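Hardcover books: handling, dusting and shelving

Remove books by gripping both boards at mid-height. Pulling on the top of the spine tears the headcap, and repair costs more than most reading copies are worth. Hold the book closed and upright while dusting, and brush from the spine toward the fore edge with a soft, dry brush.

Gold lettering and stamped ornament on a cover should not be rubbed. A dry microfiber cloth, one light pass, is enough. Household sprays dull the gold and can lift the color from red and dark blue cloth.

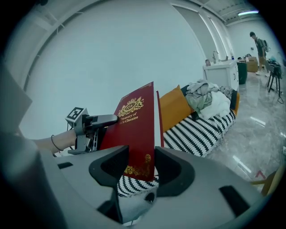
Sort on a covered sofa or bed, with laundry moved to one end. A cotton throw protects corners better than a bare tabletop — shake it out first, as grit scratches boards.

Shelve books of similar height together, upright, with enough slack to slide a finger between them. Leave a 15 mm gap behind the row for air. Keep shelves out of direct sun; red covers fade first at the spine. Repeat the dusting each February and again in the fall.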